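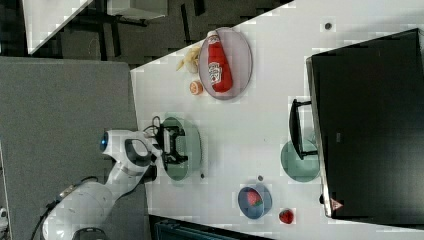
Short thread on looking after the arm on our table cell, as two people asked this week. Mostly cable, fingers and zero position.

1/ The wrist cable is the part that wears. It loops out above the gripper and every big wrist turn pulls on it. I check it on Tuesday mornings before power-up. Look for shiny patches on the sleeve and any stiffness near the plug.

2/ We had a dropout at cycle 579. The gripper stopped answering halfway through a close. I blamed the driver and lost most of an afternoon. It was the connector, a quarter turn loose.

3/ New rule after that: connector checked by hand, then a slow sweep of the last joint both ways with the gripper open. If the loop goes tight at either end, re-tie it with more slack.

4/ Fingers next. Wipe the pads with a damp cloth, let them dry, then check that both tips meet level. Plates and bowls have thin rims and a finger sitting slightly high will ride over them.

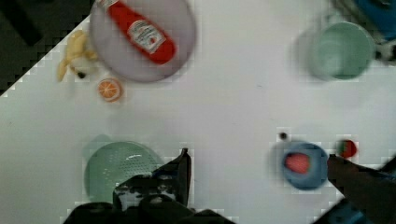
Kwok-wai Peng replied that he shims the low finger and leaves the mount alone. Fair enough, and quicker. I slacken the mount screws and reseat it - I've lost shims before.

5/ Wrist camera. Clean the lens before you touch the calibration. I redid a whole calibration once over a thumbprint.

6/ Zero position. Ours drifts a little after a hard stop. I bring the arm to the same spot over the table, read the offset and write it in the log. The log is a Sendus notebook on a string.
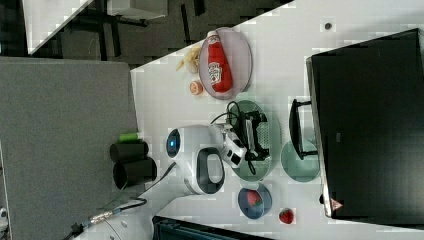 How often do you replace the wrist cable?
Every 2000 cycles, or sooner if the sleeve has gone stiff. The last one came out at 636 with a split near the plug.

7/ Anong Wannasri wrote our restart list and I still use it. Emergency stop released, brakes off one joint at a time, gripper open, slow move to home. 4 steps, done in that order.

8/ Spare cables are in the Parnard drawer, labelled by length. If you take the last one, put it on the order sheet. 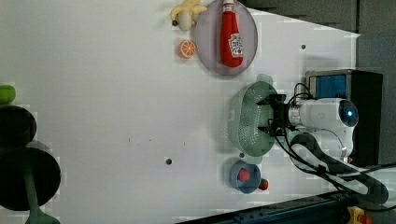
Gripper down at the colander, table cell.

9/ Next job is a softer tie point at the wrist. Will post the part number when it's fitted.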